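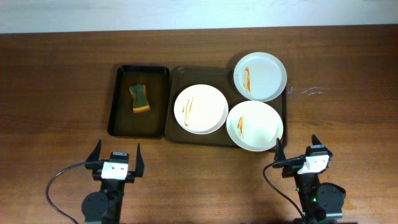 The dining hall at Grevberg College serves its first meal at 6:30 in the morning, and for much of the past two decades few people outside the kitchen gave much thought to what happened after the last one. That changed in September, when the college ended its contract with an outside caterer and brought the work back under its own management.

The decision followed a long review of how residential colleges feed their students. Its author, Lumturie Golob, spent two years visiting dining halls of different sizes and found that the length of the meal period had more influence on student satisfaction than the menu. Halls that closed early were rated poorly even where the cooking was praised.

"Students were eating in their rooms at nine at night," Golob said. "The hall was dark by seven. We had built our day around delivery schedules."

Grevberg now serves dinner until 9 p.m. Evening meals are cooked in smaller batches, and the menu has been shortened to five main dishes. Bread comes from Harasym, a bakery in the next town, which has supplied the college on a trial basis and is expected to continue through the spring term.

The change has required new working hours. Svyatoslav Bondarchuk, the director of dining, said that the late shift was the hardest to fill and that the college raised its evening wage in response. Kitchen staff are now college employees, with the same leave and tuition benefits as those in the library and the grounds department.

Costs remain under discussion. The college enrolls around 2000 students, and a modest increase in the price of each meal plan was approved before the new hours took effect. Some families objected in writing. The administration has agreed to publish the dining accounts at the end of the academic year.

Justberg, a smaller college to the north, has asked to see the review and is considering a later dinner of its own. Bondarchuk will meet with its dining office after the winter recess.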